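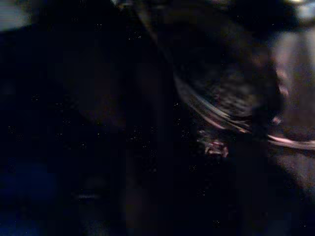 Our group chose the ferry route between Plenow and Dinon for the regional travel assignment. The route is short, it can be done without a car, and our class had not covered that part of the coast. We wanted to know what a visitor with one free day and a small budget could see there. The lower gallery of the old salt caves was the stop we expected to write the most about, and it was the hardest one to record. A place like that is nearly all black to the eye, with pale specks scattered over the dark and a small patch of gray-blue light up in one corner, and a visitor who has come for views may feel let down. We kept it on the route anyway and moved it to the morning.

Method

Three of us made the trip on a Friday in February. We took the first ferry from Plenow and came back on the last one. Amedeo Bellini kept the time log, Mervin Sawatzky wrote down prices and opening hours, and I did the short interviews with shop owners. We used the printed map from the ferry office at Skorum and did not use our phones for directions, as the assignment required.

The route

The ferry stops at Skorum first. Skorum is a fishing village on a steep bay, and most of the houses are built up the slope behind the harbor. The path to the caves starts next to the bakery and has 151 steps. There is a handrail on the upper part only. Older visitors told us they usually skip the caves and walk to the lighthouse, where the ground is flat.

Kennedy Point is the next stop. It has a picnic area, a small museum of rope making and a beach of gray stones. The museum was closed for the winter, but the woman at the ticket window let us look at the opening hours for the summer and copy them down. The beach is free.

Dinon is the last stop and the largest town on the route. It has a covered market, two churches and a bus station with service inland. We ate at the market. The fish soup was good and the portions were large.

Results

The full trip, with the stops, left us 57 minutes at Kennedy Point, which was too long with the museum closed. In Dinon we were short of time and missed the second church. Of the 5 shop owners I spoke to, 3 said most of their customers come in July and August and stay only one night.

Problems

The winter timetable posted at Plenow was out of date and we nearly missed the connection at Skorum. Mervin's price list has no winter price for the museum. We would do the trip again in May, starting in Dinon and working back.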